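3.2 Materials and starting states

The study of household folding began with a survey of the cloths that people keep in daily use. Gebremichael and Mets visited 52 homes in Cuvville and asked each household to set out the items it folded at least once a week. Towels, napkins and plain cleaning cloths made up the greater part of what was shown. Shirts were left for a later stage, as their seams and collars call for a different account of the fold.

From this stock we chose 11 cloths of a single colour. Plain cloths were preferred to patterned ones, so that ridges and creases could be told apart from printed lines. Before each trial the cloth was dropped on the table from a fixed height and was not smoothed by hand. The resulting heap was then coded by two readers, Singhal and Srivastava, working apart from one another. Their codes record whether the cloth has a raised ridge, whether any part lies flat, and whether the underside shows.

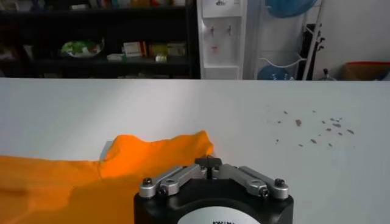 Figure 3. Orange cloth on a white table, with a wrinkled ridge along its upper edge and a flatter area below.

States of this mixed kind - part ridge, part flat - proved the hardest to code. The readers often agreed on the ridge but differed on where the flat part began. In 17 cases the difference could not be settled from the written rules, and Chaudhary acted as third reader. The rules were then reworded, and the version dated 16/07/2018 was used for all later coding.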